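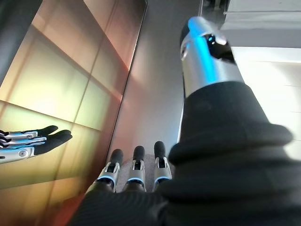

How to clean glossy panels with seams

Posted February 23, 2026

These steps are for glossy and mirror-finish wall panels that are divided into sections. Large plain mirrors are easier and don't need the first two steps.

What you need
A soft brush
4 microfibre cloths
Washing-up liquid
A spray bottle of water
Cotton buds

1. Brush the seams from top to bottom. Grit left in them will get dragged over the surface later and scratch it.

2. Run a barely damp cotton bud along each seam. Change it when it turns grey.

3. Put one small drop of washing-up liquid in the spray bottle. Spray the cloth and leave the panel alone, as water can creep behind the edges.

4. Wipe one section at a time, in straight lines. Fold the cloth to a clean side before moving on.

5. Go over it again with plain water on a second cloth, then dry with a third. Keep the last one for buffing.

Check your work from the side with a lamp on. Smears hardly show from straight ahead.

Avoid scouring pads and anything with ammonia in it. On our Zenholm panels we do the full clean every November and just dust in between.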